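Clotley Comic Con - Exhibitor Guide
Section 4: Setting up your table in Artists' Alley 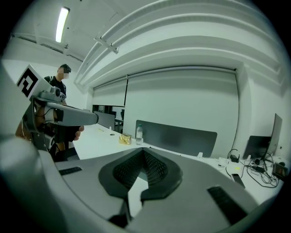

Grey gripper with its dark V-shaped pad, and a second one held over a desk.

The Arroyo Hall doors open to exhibitors at 7 in the morning and to the public at 10. Read this section before you unload.

4.1 Arriving

1. Drive in by the Braltcombe Road gate and show your exhibitor pass. The main gate is for visitors only.
2. Unload at the bay you are sent to. You have 24 minutes per vehicle.
3. Move your vehicle to the exhibitor car park before you start building your display.

Note: Trolleys are kept just inside the loading door. Please take them back when you have finished.

4.2 Building your display

1. Find your table number on the floor plan and check it against the card taped to the table.
2. Fit your cloth first. It should reach the floor at the front so that boxes can be stored underneath.
3. Put up banners and print racks behind the table or on top of it. Nothing may stand in the aisle.
4. Clamp tall racks to the table edge. Clips and tape are allowed on the table but not on the walls or pillars.
5. Set out comics and prints with prices where visitors can read them.

Caution: Wire grid panels can tip over when loaded on one side. Hang heavy books low down.

4.3 Power and card payments

Sockets are only supplied to tables that booked them. Each one is rated at 700 watts, enough for a lamp, a tablet and a phone charger - kettles and heaters are not allowed.

If you have hired a Koseo card reader from us:

1. Collect it from the exhibitor desk and sign for it.
2. Hold the side button until the light turns green.
3. Join the exhibitor network using the password on your pass.
4. Take a test payment of one penny and refund it.

Note: Hired readers must be back at the desk by 6 in the evening. For packing up, see Section 6.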